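How I Finally Sorted Out My Kitchen Drawers

I moved into my place in Tredbridge with one big box marked KITCHEN and tipped the whole thing straight into the drawers. It stayed that way until December, when I couldn't find the can opener with guests waiting (we had toast). So I gave up a Saturday-sized chunk of my life and did it properly, and it was so much easier than I'd feared!

Step 1: Empty everything
Pull the drawers right out if they'll come. Mine stuck a bit – a wiggle to the left did it. Vacuum the crumbs, wipe with warm soapy water and leave them to dry while you get on with the rest.

Step 2: Measure before you shop
I skipped this the first time and came home with a Plimham tray that was too wide to go in. Measure the inside, front to back and side to side, and check the height too. My shallow drawer is 361 mm wide, and trays seem to come in every size but that one, so I went with separate bins.

Step 3: Sort by how often you use it
Everyday spoons and forks go in the top drawer, baking stuff goes lower down, and anything you haven't touched in a year goes in the donate bag. Be tough! I still kept my grandma's melon baller, mind you.

Step 4: Spread out the cutlery and pick your bins
Get it all on a big flat surface and group it loosely before anything goes back. 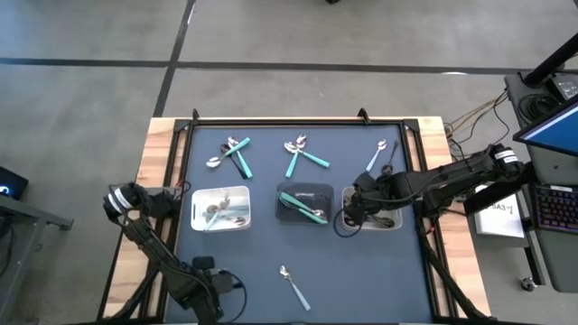

Step 5: Put it all back
Heaviest things at the rear, and a strip of non-slip liner under the bins so they don't slide when you yank the drawer open.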